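霍拉尔公司调整木质台面养护油配方 9月起分批供货

发布日期：26/08/2019

霍拉尔（Holar）公司日前发布产品通告，对旗下水性硬蜡油的配方及施工说明作出修订。新批次产品自9月起向各经销点供货，旧批次在库存售完后停止供应。通告适用于室内木质台面、桌面及搁板，不适用于地板和户外木制品。

此次修订主要涉及三项内容：固含量上调、干燥助剂更换、推荐涂布量下调。公司称，旧配方在低温高湿环境中表干时间偏长，涂层在完全固化前受压，容易留下器皿底部的环状印痕。新配方更换助剂后，在标准试验条件下，重涂间隔统一规定为24小时，不再按季节区分。

试验工作由位于伍姆维尔（Wumville）的奈斯（Nijs）木材表面处理试验室完成。试验室选用浅色阔叶材试板，经相同目数砂纸打磨后分组涂布，分别进行耐水、耐热、耐污和耐磨测试。耐磨项目每组运行3000转，以涂层露底面积作为判定依据。报告显示，新旧两种配方在耐水和耐污项目上评级相同；耐磨项目中，新配方露底面积较小；耐热项目中，两者均在湿热条件下出现轻微发白，静置后部分恢复。

试验室同时指出，涂布量并非越大越好。在涂布量超出推荐值的试板上，多余油料滞留于管孔边缘，固化后形成光泽不均的斑点，且表层发黏时间延长。修订后的施工说明因此要求，涂布后须以无绒布沿木纹方向擦除余油，擦拭完成后在侧光下检查，发现亮斑应立即补擦。

砂光要求也有变化。旧版说明允许以较细砂纸收尾，新版规定末道砂纸不得细于180目。试验数据表明，表面过细时油料渗入深度不足，后期更易出现局部磨损。对于已涂过旧配方的台面，如涂层完整、无起皮，可在清洁和轻磨后直接覆涂；如原涂层为聚氨酯漆或来源不明，应全部去除后再行施工。

日常养护方面，通告建议使用中性清洁剂，拧干抹布后擦拭，不得使用含氨、含氯及研磨颗粒的产品。 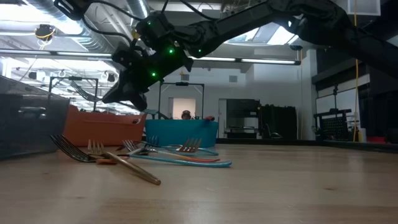

使用频率较高的台面，建议每年检查一次表面状态。检查方法为滴水法：在常用区域滴少量清水，静置数分钟后擦干，如木材颜色明显变深，说明涂层已不足以阻隔水分，应安排补涂。局部补涂时，范围应延伸至整块板面的自然分界处，避免在板面中央留下接痕。

新批次产品罐体标签印有配方代号3389，用户可据此与旧批次区分。两种批次不建议混合使用，同一台面的各道涂层应使用同一代号的产品。浸有油料的抹布存在自燃风险，使用后须浸水或平铺晾干，再按当地规定处理，不得揉成团放入垃圾桶。

供货渠道方面，普拉诺（Plulano）建材网点将率先上架小规格包装，大规格包装由霍拉尔直接向木工企业发货，单次订货量达到100罐的企业可申请附带批次检验报告。旧批次产品在保质期内仍可正常使用，施工时按罐体所附旧版说明执行。

修订后的安全数据表和施工说明已随通告一并发布，经销点可向公司索取纸质版本。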